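Cledport's tool library gets a bigger home

I've been borrowing hedge clippers from the Cledport tool library for years (sorry, neighbors, I did bring them back eventually), so I was pretty thrilled to hear it's moving out of that cramped room on Tuncer Street. The new place opens in August, in the old Tostow shoe store, and I got to poke my head in while the shelves were going up.

Ásdís Overgaard, who started the library with a garage full of her dad's wrenches, told me members took out 3,796 items last year. That's a lot of drills! "We had ladders in the hallway and a tile saw under my desk," she said. "I kept kicking it."

A yearly card will still cost $35, and if you're over 60 you get yours free. There's room for 800 tools on the new shelves, plus a counter where you can drop things off without blocking the door. Evening hours run until 8 p.m., which I'm very happy about.

Overgaard is still looking for a decent pressure washer, extension cords and garden forks. No gas mowers, please, she has plenty. I'm hoping somebody gives them a second pair of clippers, too, so I can quit racing the guy across the street every spring.
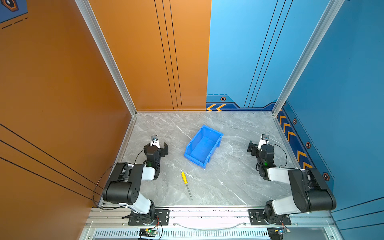 A yellow-handled screwdriver and a blue storage bin.

Donations can be left at the Tuncer Street door through the end of July.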